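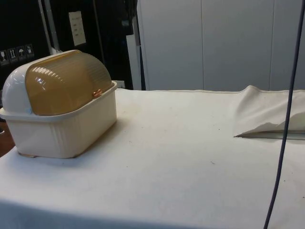
Amber roll-top, cream tub. On the table and waiting for a decision.

I'm clearing out the kitchen cupboards this month and posting as I go. First up is the plastic box with the rounded lid.

It came from a house sale in Kerkness. I paid 2 dollars for it and have had it going on 20 years.

My mother-in-law says it's a dish drainer. I've only ever used it for bread. It could be either and I don't much care – it keeps a loaf fine.

The ridges on the lid are the worst part to clean. Crumbs and flour get in there. An old toothbrush and dish soap works. I stay away from scouring pads on colored plastic.

I looked at replacing it. Starnico has a steel bread box for 40 dollars. It's 22 inches wide and my shelf isn't.

Someone asked if it's a Classide. I don't know. I haven't found a name on it, and I'm not going to guess. If you have one with a label, post it.

The tablecloth is going in the wash after this. It has specks on it and a couple of smudges. The other white cloth at the back of the table can go in with it.

Decision on the box: keeping it. It moves to the shelf by the stove and the toaster goes down below.

Next is the drawer of lids. I have no idea what half of them fit.

Update for the person who asked – yes, a long sandwich loaf goes in mine if you cut the end off first. Round loaves I wrap in a towel and leave on the counter.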